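Toy library reopens in old Rokholm shop with more than it started with

May 6, 2019

I'll admit I only went along on Saturday for the tea. My neighbour had told me the toy library was opening its doors again in the old Rokholm shoe shop, that there'd be scones, and that I could be in and out in ten minutes. I came home two hours later with a wooden train under one arm and a membership card in my purse, and I haven't got any children under the age of 19!

If you've not come across it before, the idea is very simple. You join, you borrow toys, you bring them back three weeks later and borrow some others. Families pay 60 euro a year, and there's a cheaper rate for childminders, which went down very well with the two I was queuing behind. The library ran for years out of the side room at the Ní Chonaill Hall, until the roof started letting in water last November and everything had to be boxed up in a hurry and stored in people's spare rooms. 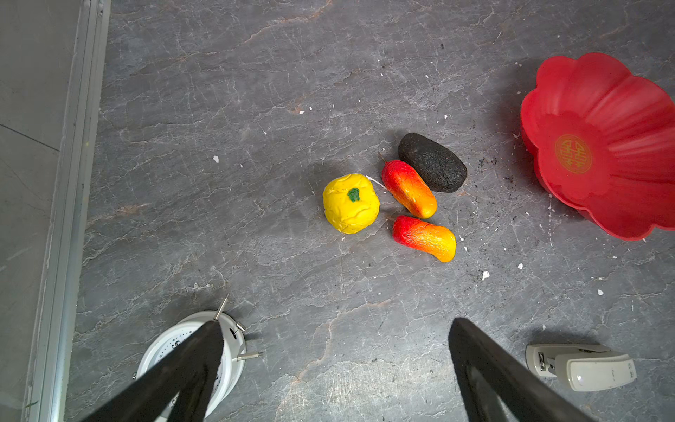 Eimear Mac Carthaigh

Well, it's all out of the boxes now. Kieran Ó Gríofa, who has looked after the catalogue since the very beginning, told me there are 397 items on the shelves, and that's counting a whole play kitchen set as one item (so the peppers and the pans and the rest of it all go under a single number, and heaven help you if you bring it back a pepper short). Pretend food is the most borrowed thing they have, by a long way. Jigsaws come second. I'd have put money on the ride-on tractors, but Kieran says people take them home once, find out how much noise they make on a kitchen floor, and that's the end of it.

The new place is a good deal bigger than the old one. There's proper shelving down both sides, left behind by the shoe shop, and the fitting stools are still there too, which are exactly the right height for a four-year-old. The lighting is a bit fierce, I thought, and the door is heavy if you're managing a buggy on your own. Bent Eskildsen was going round with a notebook writing down that sort of complaint, so I gave him both of mine and he took them very well.

Over 70 people came through on the morning, going by the sign-in book, and a fair few of them were grandparents. I got talking to Selvaraj Herath, whose grandson comes to him three days a week while his parents are at work. He had been buying toys in the charity shops and giving them back again a month later, so as he said himself, he's been running a toy library on his own for ages and may as well join a real one. His grandson, meanwhile, had found a shape sorter and wouldn't be parted from it. They took it home.

There was a short speech (mercifully short, the scones were getting cold) and a thank you to Brelard, the builders' merchants on the quay, for the paint and the use of a van. The lease is for two years to begin with. After that it depends on the landlord and on how many members sign up, and they reckon they need 104 families to cover the rent and the insurance without running raffles every other week.
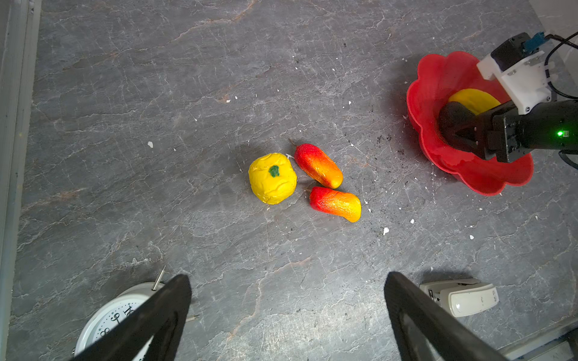 How to join

Call in with proof of address and something to pay with. Cards are fine now, which they weren't at the hall. You can take two toys on your first visit and four after that. Puzzles are counted in front of you when they go out and again when they come in, so leave yourself a few minutes.

Opening hours are Wednesday from 2pm to 6pm and Saturday from 10am to 1pm. My brother Kevin Mac Carthaigh wants it known that he will be doing repairs at the back table on Saturdays, mostly wheels and loose screws, and that he does not do anything with batteries.

They'd be glad of donations too, if they're clean and complete. No soft toys, please, as there's no way of washing them properly between borrowers. What they're short of just now is anything for babies under one, and dressing-up clothes in the bigger sizes.
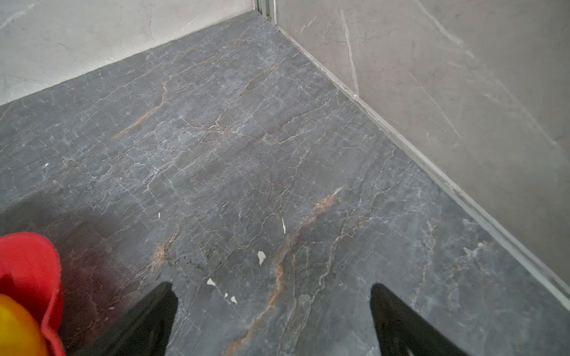
If you have something large to give, a slide or a dolls' house for instance, ring first, as the storeroom is already fairly full. The Pusance café next door has a box behind the counter for smaller bits when the library is shut, and they'll keep a note of your name for you.

The train is due back in three weeks. I've set it up on the landing.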